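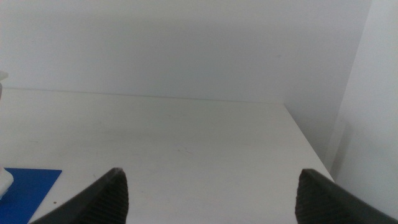 Skendolis Diecast — FAQ
Updated Apr 2, 2024

What scale are your cars?
Mostly 1:43 and 1:18. Scale is in the listing title. If it's missing, email us, we probably forgot.

Do the doors open?
On most of the 1:18s, yes. On the 1:43s, no. Resin models are sealed — please don't try.

How long does shipping take?
Orders go out in 2 business days. Preorders ship when they land here, not before. Next batch is due in July.

Can I combine orders?
Yes. Email before the first one ships and we refund the extra postage. After that, too late, sorry.

A mirror came off in transit. Now what?
Keep the box and all the packing. Send photos within 7 days. We'll send the part if we have it, otherwise refund or swap. Check the foam first, small parts hide in there.

Do you restock sold out models?
Sometimes. Limited runs no. The Tetteh rally set is gone for good, all 77 of them.

Are display cases included?
With the 1:43s, yes. The 1:18s come in a window box. Idura cases are sold seperately, see Accessories.

How do I clean one?
Soft makeup brush, dry. No window cleaner, it can cloud the clear parts. Keep out of direct sun, tires can get sticky and mark the base.

Do you buy collections?
Yes, boxed only. Send a list and a few pics. We answer eveything but it can take a week.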